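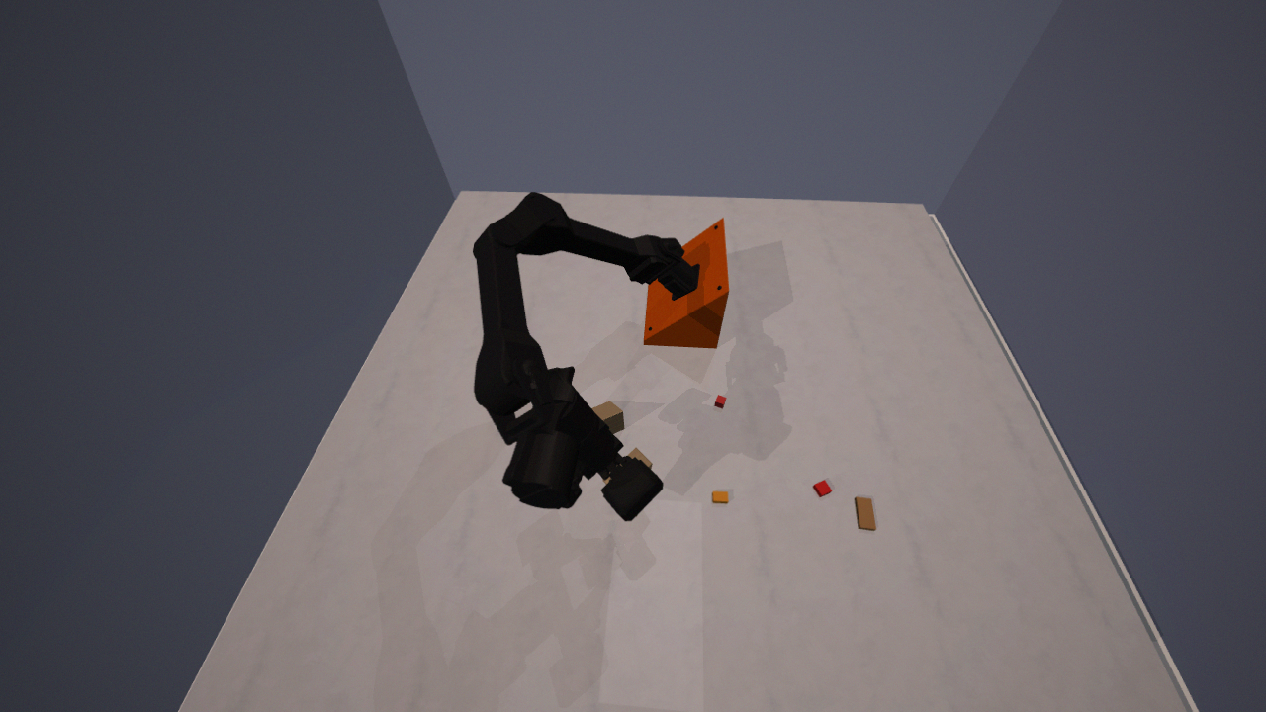 Print
E-mail

Bit of a warning for anyone running block-sorting jobs in Moltix with contact checks switched off. Lost most of a week to this.

We had 1,331 simulated runs logged as passed. The arm reaches over, touches the orange wedge, backs off, moves on to the blocks. All green.

Then we put the same program on the real arm in the Kulisard cell and it pushed straight into the wedge and kept pushing. Joint 6 tripped on overload. The gripper tip is bent and the wedge has a split down one side. No one was inside the guard.

Cause: the wedge had been saved with its collision shape turned off, so in the sim the tip could sink into the slope and nothing complained. The force limit was set at 50 newtons but never had anything to read.

The limit on the real controller was still at the factory setting. That one is our fault.

We've turned contact back on and rerun the first 45. Most of them fail, as they should have done in February.

If you took the Bellamy scene files from us, please check the wedge before you run anything on hardware. Fixed copy goes up tonight.

Print | E-mail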